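Questions I get about the Gevisach sourdough swap

I've been running the bread starter swap in Gevisach for five years now, and my inbox fills up with the same questions every February. So I wrote them down. If yours isn't covered, email me and I'll probably add it.

## Do I need to bring a starter to get one?

Nope! Bring a clean jar with a lid that closes and you'll go home with something alive in it. If you do have a starter, feed it the night before and bring more than you need.

## How much does it cost?

Free. There's a tin by the door for flour money, and whatever ends up in there goes to the mill in Grerneston, where we buy our rye in 19 kilo sacks (yes, that's a weird size, and no, I don't know why they do it that way).

## Which starter should I pick?

Depends what you bake. The rye one, which everybody calls Manalo, is sour and stubborn and great for dense loaves. The white one came from Vavusgate and it's much milder - pizza, pancakes, sandwich bread. If you've never kept a starter before, I'd go with the rye. I once left mine at the back of the fridge for 83 days and it came back after three feedings.

## My starter smells like nail polish remover. Did I kill it?

Almost certainly not. It's hungry. Pour most of it off, keep a spoonful, and give it equal weights of flour and water. Do that twice a day until it smells like yogurt again. Pink or orange streaks are a different story, and so is fuzz. Throw those out, jar and all.

## Can I use tap water?

I do. If yours smells strongly of chlorine, try a bottle of spring water for a few days and see if the starter perks up.

## How warm should I keep it?

Somewhere in the seventies is lovely. My kitchen is freezing in winter, so mine lives in the oven with only the light on. Put a note on the oven door! I have preheated a starter, and I'm still a little sad about it.

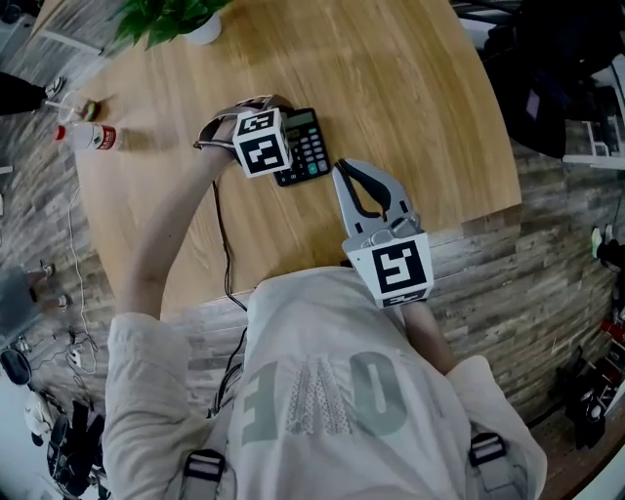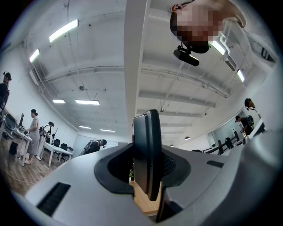

Amado Sarmiento wrote in to disagree with me on the oven light. His runs hot enough to dry a crust onto the top of the jar overnight, and he gets better results on top of the fridge with a dish towel around it. Fair enough - check yours with a thermometer before you trust it with anything.

## How often do I feed it?

On the counter, every day. In the fridge, once a week, and I've gotten away with far less (see above). Take it out the day before you bake and feed it twice.

## What do I do with the discard?

Crackers. Mix 115 grams of discard with a spoonful of melted butter and a good pinch of salt, spread it thin on parchment, and bake at 325 until it's brown at the edges. Mine never make it to the cupboard. Waffles are good too, though you'll want some baking soda in there.

## Can I mail a starter to my sister?

Sure, but dry it first. Smear it on parchment, leave it out until it flakes, crumble it into an envelope. She'll need a few days of feeding to wake it up, so tell her to be patient with it.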